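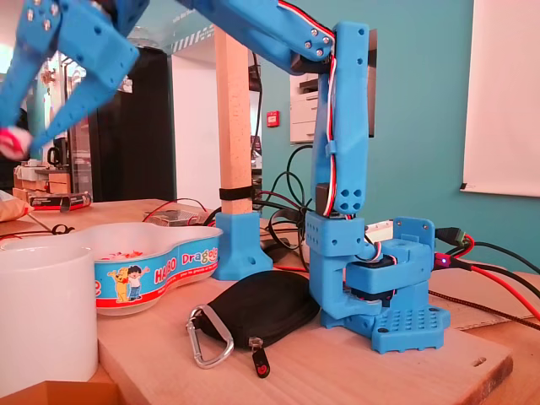 Anwara Barua asks whether 200 recordings of a single task are worth keeping if 18 of them contain a mistake, and whether it would be cleaner to remove those before training begins. The Skakska group received several versions of this question after our January post, and this thread sets out our present practice.

1/ Our work concerns short tabletop tasks performed by a small arm under human control. Each attempt is recorded from start to finish and stored as one example. The learning system is later trained on the full set.

2/ On the question as asked: we keep most of the 18. An attempt in which the operator misses the object, backs away and tries again shows the system how to recover. A set made up only of perfect attempts teaches very little about what to do when something slips.

3/ We do remove attempts of two kinds. The first is an attempt in which the operator stopped partway and gave up. The second is an attempt in which the recording and the arm's position readings do not line up in time. Examples of the second kind do real harm and are hard to find later.

4/ Every removal is entered in the log with the initials of the person who made the decision. Removed files are moved to a separate folder and are not deleted. We have restored files from that folder on more than one occasion.

5/ The current set, which we call Konidari, holds 745 accepted examples. The task is to pick up a small item and place it in a bowl. Operators are asked to vary the starting position of the item between attempts and to leave ordinary things on the table where they are.

6/ The last instruction is sometimes questioned by visitors. An earlier set, Vutulberg, was gathered on a bare table with one object and one bowl. The trained system did well on that table and poorly on every other. We do not plan to gather data in that way again.

7/ Shahnaz Sheikh asks in a reply how long an operator should work without a break. Our limit is 2 hours. Toward the end of a long session the movements become quicker and less even, and the system will copy that habit along with everything else.

8/ Operators are also asked not to change their grip on the task halfway through a session. If an operator has been approaching the item from the left, the session should finish that way. A new approach begins with a new session and a new entry in the log.

9/ Written labels are added on the same day, by the operator who made the recording. Labels added a week later by another person were found to be vague, and many had to be redone. One plain sentence per attempt is enough. "Missed once, then placed in bowl" is a good label.

10/ Groups that wish to compare notes on file layout may consult the Queiroz guide, which we follow with small changes to the naming of folders. The changes are listed in the read-me file that accompanies Konidari.

11/ Questions about access should be sent through the request form on our page. Please state the arm you are using and the length of your typical attempt. Replies to this thread will be read until the end of the week.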